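ペンリー便り
5/12/18

編みもの展「タルスカ」、ジュルラで始まる　ほどいた毛糸が、もう一度ひざ掛けに

ペンリーの町の集会所ジュルラで、手編みのひざ掛けと肩掛けを集めた展示「Tarska(タルスカ)」が始まりました。今月いっぱい、入場は無料です。並んでいるのはどれも新しい毛糸で編んだものではなく、着られなくなったセーターや、誰かが途中でやめてしまった編みかけをほどいて、洗って、巻き直して、それからもう一度編んだものばかり。日本語でお送りしているこの便りの読者の皆さんのなかにも、2月に「家にある古い毛糸、ありませんか」という貼り紙をご覧になって、押し入れの奥から袋を引っぱり出してくださった方がいらっしゃると思います。あの毛糸のゆくえを、開場の朝に見てまいりました。

集まった毛糸から編み上がった四角いモチーフは、全部で351枚。これをつないで、ひざ掛けや肩掛けに仕立ててあります。大きさも編み目もまちまちで、端がちょっと波打っているものもあれば、定規をあてたようにまっすぐなものもあり、つなぎ目の糸の色まで編んだ人の好みに任せてあるので、遠くから見るとおとなしい一枚が、近寄ってみるとずいぶんにぎやかだったりします。私は入り口のいちばん近くに掛かっていた一枚の前で早くも足が止まってしまい、あとから来た方に「中にもありますよ」と声をかけられてしまいました。

会を引っぱってきたのは、ペンリーで編みもの教室を開いているラサ・ヴァナグス(Rasa Vanags)さんです。町の方にはラサ先生で通っています。先生の教室はもともと、駅の向こうの喫茶店「Bite(ビーテ)」の奥の席で、週に一度、夕方に開いていました。店の名前は蜂のことだそうで、英語読みで「バイト」と呼ぶ人も多いのですが、先生はそのたびに、にこにこしながら「ビーテ」と言い直します。

「最初は毛糸を買ってきてもらっていたんです。でも、そのうちに、これは母のセーターなんだけれど、どうにかならないかしら、という相談のほうが多くなりました。それなら、どうにかする会を作りましょう、と」

そうして始まったのが、この集まりでした。最初の顔ぶれは先生を入れて6人。はじめのころは編むよりも、ほどくほうに時間がかかったといいます。

ほどいたことのある方ならご存じのとおり、セーターというのは、どこからでもするするとほどけてくれるわけではありません。袖と身ごろをはいである糸をまず見つけて、それを切らないように抜いて、肩をはずして、衿をはずして、それからようやく編み終わりの端を探すことになります。見つかれば気持ちよくほどけていくのですが、途中で毛羽がからんで動かなくなったり、裁断して縫ってある既製品だったりすると、糸が一段ごとに切れてしまって、短い糸の山ができるだけです。先生は脇の縫い代をめくって、端がロックミシンでかがってあれば、あきらめて布として使うことを勧めるそうです。 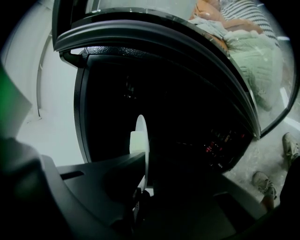 ほどいたばかりの毛糸は、インスタントラーメンのようにちりちりに縮れています。そのまま編むと目がそろわないので、かせに巻いて、ところどころをゆるく結わえ、ぬるま湯に浸して縮れをのばしてやります。ここで欲張ってこすったり、温度の違う水に急に移したりするとフェルトのようになってしまうので、先生の教室では、押して、離して、待つ、の繰り返しです。色のことも、このときによくよく考えておくとあとが楽だそうで、白っぽいもの同士を並べておいても、窓の光の下と電灯の下とではまるで見え方が違います。写真の黒い蓋のガラスのところに見えている淡いミントグリーンの編み地なども、ガラスのところでは少し霞んだような、ずいぶんやさしい色に見えますね。ああいう薄い緑は隣に何を持ってくるかで表情が変わるので、先生は生徒さんに、編みはじめる前の糸玉を一晩、台所でも玄関でもいいから普段いるところに置いてごらんなさい、と言うのだそうです。朝になって、まだ好きだったら編む。飽きていたら、誰かと取り替える。

取り替えるための籠は、今もビーテの入り口の脇に置いてあります。好きな色を入れて、好きな色を持っていってよいことになっていて、お茶を飲みにきただけのお客さんが、ひと玉置いて、何も持たずに帰っていくこともあるとか。濃い赤はすぐになくなり、からし色はいつまでも残るのだそうです(私はからし色が好きなので、今度いただきに行こうと思っています)。

「タルスカ」という展示の名前についても、何人かの方が受付で尋ねておいででした。先生のお話では、これは教室の最初のひざ掛けにつけた呼び名で、意味らしい意味はないのだそうです。編み上がった一枚を前に、名前をつけようということになって、みんなで好きな音を出し合っているうちに残ったのがタルスカ。そのひざ掛けがビーテの椅子に置かれるようになり、「タルスカを貸して」「今日はタルスカ、使っている人がいるわ」と言い合っているうちに、似たようなひざ掛けはみんなタルスカと呼ばれるようになりました。展示の名前を決める段になっても、ほかの案はひとつも出なかったといいます。

元祖のタルスカも、もちろん会場に来ています。いちばん奥の壁ぎわ、低い台の上にたたんであるのがそれで、角のところは二度繕ってあります。繕った糸は地の色とまったく合っていません。わざとですか、と伺いましたら、先生は少し考えてから、「一度目は、家にその色しかなかったんです。二度目は、わざとです」とおっしゃいました。

展示の見せ方も、いわゆる展覧会とは少し違います。手を触れてはいけないものは、元祖のタルスカのほかにはありません。ひざ掛けは実際に椅子に掛けてあって、腰を下ろして、ひざにのせて、しばらくそのままでいてよいのです。開場の朝にはもう、ご近所のご夫婦が並んで腰かけて、めいめい違うのをひざにのせ、途中で取り替えっこをしていらっしゃいました。奥さまのほうは重たいのがお好み、ご主人は軽いのがよいとのことで、これは編んだ方の手のきつさにもよるし、もとの毛糸にもよるし、と、そこから通りがかりの方も加わって、しばらく話が途切れませんでした。

それぞれの作品には、荷札のような小さな紙が結んであります。書いてあるのは編んだ人の名前と、もとが何だったか、だけ。「父の釣り用セーター」「姉が高校のときに編みかけてやめたマフラー」「誰のものかわからない手袋、片方」「たぶんカーテンのふさ」。読んでいるだけで時間がたってしまいます。なかに、ただ「ごめんね」とだけ書いてある札があって、これは何でしょうと先生に伺いましたら、編んだ方が、娘さんのカーディガンを洗濯で縮ませてしまって、そのお詫びに編み直したものなのだそうです。縮んだ毛糸はほどけませんから、カーディガンのほうは丸く切って真ん中に縫いつけ、まわりに新しく編んだ縁をつけてありました。娘さんは、縮む前より好きだと言ってくださったとか。

途中から編みはじめた方のことも、ひとつ書いておきます。2月の貼り紙を見て、亡くなったお母さまの毛糸を袋ごと持ってきた男の方がいらして、はじめは置いて帰るだけのおつもりだったそうです。ところが外はあいにくの雨で、やむのを待つあいだ、すすめられるままに椅子に座り、糸を巻くのを手伝い、翌週もまた巻きに来て、その次の週には針を持っていた、というのです。編み方は表編みだけ。裏編みは、今のところ覚える気がないのだそうで、表編みだけで往復したガーター編みの四角が、この方の札のついたひざ掛けにはきれいに並んでいます。お母さまの毛糸は紺と灰色ばかりだったのに、袋のいちばん底から、ほんのひと握り、明るい黄色が出てきました。何に使うつもりだったのかはわかりません。その黄色は、真ん中の一枚になっています。

集会所のジュルラについても、久しぶりに足を運ばれる方のために少しだけ。正面の扉は重たいままですが、取っ手が新しくなって、以前よりずっと握りやすくなりました。脇の坂道から入ると段差がなく、車椅子やベビーカーの方はそちらが便利です。自転車は建物の裏手へ。坂の途中に停めると、パン屋さんの配達の車が通れなくなってしまいます。

会場では、毛糸や編み針の交換のほか、ラサ先生の書いた小さな冊子も手に入ります。ほどき方、洗い方、巻き方、それにモチーフの編み方が二種類載っていて、字の大きい、めくりやすい冊子です。日本語の訳は、教室に通っている方々が手分けをして作りました。「目を拾う」という言い方をめぐってずいぶん議論になったそうで、先生は、目を拾うなんて、なんだか怖くておもしろい、と大喜びだったと聞きました。言われてみれば、減らし目、伏せ目、休み目と、日本語の編みものはずいぶん目だらけですね。 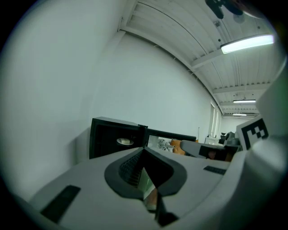
白い壁を背にした一枚。

さて、皆さんが気にかけていらっしゃる、展示が終わったあとのことです。ひざ掛けは、希望する方にお譲りすることになっています。値段はつけず、お気持ちを箱に入れていただく形で、集まったお金は次の冬の教室の暖房代と、針や洗剤の購入にあてられます。昨年、ビーテの店先で小さな会を開いたときには984ドルが集まり、そのおかげで古い椅子を直し、手元を照らす明かりも買うことができました。夜の編みものには明かりがいちばん、と先生は何度もおっしゃいます。黒い毛糸だけは昼間に編みなさい、とも。

お譲りする分とは別に、はじめから行き先の決まっているものもあります。町の診療所の待合室に置かれるひざ掛けがそれで、こちらは家の洗濯機で洗えるように、毛糸の種類をそろえて編んであります。冬のあいだ、待合室の窓ぎわの席がどんなに冷えるかは、あそこで順番を待ったことのある方ならよくおわかりでしょう。私も二月に風邪をひいて、あの席で外套を着たまま、ずいぶん長いことふるえておりました。

編んでみたいけれど一度も針を持ったことがない、という方には、展示の期間中、土曜の午後に先生が会場の隅で手ほどきをしてくださいます。申し込みはいりません。針と糸は借りられます。左利きの方には左利きの生徒さんが教えてくださるそうで、これは右利きの先生に向かい合わせに座って真似をするより、ずっと早く覚えられるのだとか。お子さんは、指で編むところから。開場の朝も、五つか六つの男の子が、指編みの紐を編んでいるうちにやめどきがわからなくなり、お母さんに「もう帰るよ」と言われても編み続けて、とうとう糸玉をつないだまま、上着のポケットに入れて帰っていきました。玄関を出るまでずっと指が動いていました。

かぎ針派の方から、棒針ばかりで肩身が狭いのでは、というお声もいただきましたが、ご心配にはおよびません。縁編みはほとんどがかぎ針ですし、会場の右手の壁には、かぎ針だけで編んだ肩掛けもちゃんと掛かっています。先生ご自身は棒針のほうがお得意で、かぎ針は教室の方に教わりながら覚えたそうです。「先生が生徒になる日があると、みんな急にやさしくなるんですよ」と笑っておいででした。

糸の長さの話も、楽しかったので書き添えておきます。教室では、糸をかせに巻くときに長さを控えておく習慣があって、いちばん長く取れたのは、大柄なお祖父さまの外出用セーターを丸ごとほどいたときの、2,267メートルだったそうです。細い糸で、しかも二本どりで編んであったのを、一本ずつに分けながらほどいたのだといいますから、気の遠くなるような話です。巻き終わるまでに三晩かかり、最後の晩にはお孫さんが腕にかせを掛けたまま、座って眠ってしまったとか。その糸で編んだ肩掛けは、会場を入って左手、窓のそばに掛かっています。とても軽くて、向こうの光が少し透けます。

帰りぎわ、先生に、今は何を編んでいるのですかと伺ってみました。すると先生は、鞄から灰色の、まだ手のひらほどの編みかけを出して見せてくださいました。もとは靴下だったそうです。かかとが抜けてしまったので、足首のところだけほどいて使っているとのこと。何になるのですか、と重ねて尋ねますと、「さあ、糸が足りるかどうか」。それから、椅子に掛けてあったひざ掛けの端がめくれているのに気づいて直しに立たれ、そこへまた別のお客さまが話しかけて、私はご挨拶をしそびれたまま失礼してしまいました。ラサ先生、あの日はありがとうございました。

毛糸の受け付けは展示の期間中も続いています。毛でも綿でも、混紡でもかまいません。虫食いのあるものは、ほかの糸と一緒にせず、口を閉じた袋に入れてお持ちください。洗ってある必要はありませんが、ポケットの中だけは一度確かめてからお願いします、とのことです。この冬は、眼鏡と、バスの回数券と、飴が出てきたそうです。眼鏡はまだジュルラの受付で預かっています。茶色の縁で、つるの片方に糸が巻いてあります。お心当たりの方は受付まで。

会場　ジュルラ(Jullura)集会所、ペンリー
会期　今月末まで
入場　無料
手ほどき　期間中の土曜の午後、申し込み不要
毛糸の受け付け　ジュルラ受付、または喫茶店ビーテの入り口脇の籠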